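Notes from the Ziriria open day in Fundelville

Posted 12/04/2022

I went to the Ziriria open day because we run one of their competitors' carts and I wanted to see whether the grass is any greener. Ziriria makes Toma, a shopping cart extension for small online stores, and the new release is supposed to take the pain out of bulk orders. Entry was free. Parking was not.

The morning talk was given by Ekow Abubakari, who heads the product team. He was pleasant and clearly knows the code. His main claim was that Toma can now split one order across several warehouses and work out the shipping for each part before the customer pays. The demo store had 42 products in it, and on that store it worked fine. I asked how it does with a catalog of 2,000 items and a few hundred discount rules. The answer was that it "should scale," and then we moved on to the next slide.

Discount rules are where our own setup falls over, so I pushed a little at the demo desk afterward. You can set a rule by customer group, by weight or by order total. Setting two of them on the same product gave us a price on the cart page that didn't match the one at checkout. The woman at the desk cleared the cache and tried again, and the second time the prices did match. I would want to see that a few more times before I trusted it with a paying customer.

Next was the importer. You upload a spreadsheet, match the columns, and press go. It skipped 6 rows of the test file and told us so, but the log gave no reason for any of them. Somebody behind me said theirs does the same.

Lunch was sandwiches. Good ones.

In the afternoon there was a session on Raltotia, the hosted version. Same features, monthly fee, and they handle the updates. I asked twice what happens to your order history if you cancel. First I was told you can export it, then that the export covers customers and products, with orders "planned for January." That is a big gap to have in something you are already charging for.

The admin screens are better than ours, I'll give them that. Editing an order after it has been placed takes two clicks, and the customer email goes out with the new total – no separate plugin needed. If I were starting a store from scratch I might take the trial.

We are staying put for now. I'll look again when the order export exists.

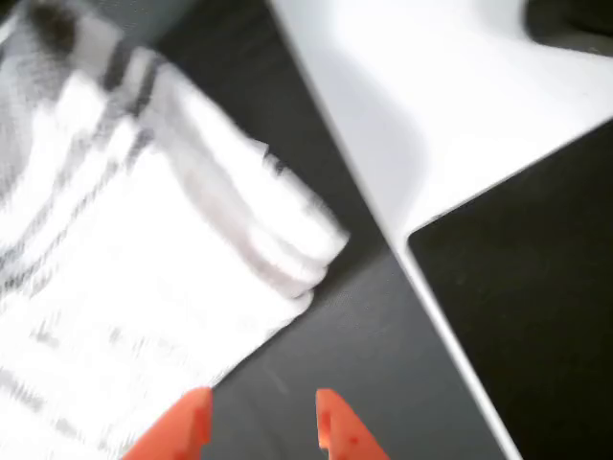

White towel with dark gray stripes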